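Monday, November 14, 2022

Woke up at five again with the computer on my mind, so I figured I might as well get up and write some of this down.

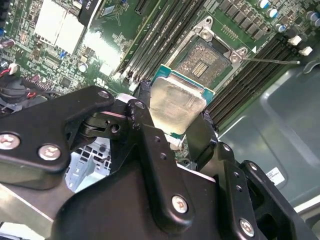 Anyway, the choir. We have the winter concert in 32 days and I still can't get through the Magalhães piece without going flat on the second page. Leonilde wrote it for us over the summer (she started in June, on a train, she says) and it's gorgeous, it truly is, but she has the altos hanging on one note forever while everybody else gets to go wandering off and have fun. I ran out of air twice at rehearsal last night. Laine Jõgi stands next to me and she never seems to breathe at all! I asked her how she does it and she said she sneaks tiny breaths in the middle of words, never at the end, and I've been walking around the kitchen all morning trying it on "evening" and "remember" and sounding like I have the hiccups.

Gediminas wants us to have it memorized by Thanksgiving week. He said it in that very quiet voice, so he means it. I have page one down, most of page two, and then it's fog. I used to be able to learn a whole song washing dishes. Now I write the words on index cards and stick them on the bathroom mirror, and they curl up from the shower and fall in the sink.

Stopped at Zariņš on the way home for rye bread and they only had the seeded kind left, so I got that and two of the little cheese buns, and ate one in the car with the heater going. Should have gotten four. It was already dark and the parking lot had that smell of wet leaves and somebody's fireplace, and I sat there for a while singing my one note with a mouth full of bun.

The computer thing, so I remember later: it still shuts off whenever it feels like it, and every choir recording I have is on there, all the way back to the old church basement days. 1527 files! I counted because I was trying to work out how big a drive to buy. Majdi says copy everything first and fuss with the insides afterward, and he's right, and I've been putting it off for weeks anyway. I did get about half of them moved over last night before bed. Ended up listening to the spring concert from the year we did all the lullabies, and there's Ebise's solo, with the door banging in the back and a baby going off right on the high note. She hates that recording. I love it. I called her up and played it over the phone and she groaned the whole way through and then asked me to send it to her.

She's coming for supper Thursday. I'm thinking the lentil soup, and maybe the apple thing if the apples in the garage haven't gone soft. Need to check. Also need onions, dish soap, stamps, and black tights without a hole in them, since we're back to all black for the concert. I was hoping we'd get to keep the blue scarves! Mine is the only nice thing I own that doesn't have cat hair on it.

Cold this morning, frost all along the fence and the birdbath frozen over. I knocked the ice out with the trowel and put warm water in, and 12 sparrows showed up practically before I got the back door shut, all of them yelling at each other. Left the feeder for later, my fingers were done.

Dentist at two. Going to try page three in the car on the way there, windows up.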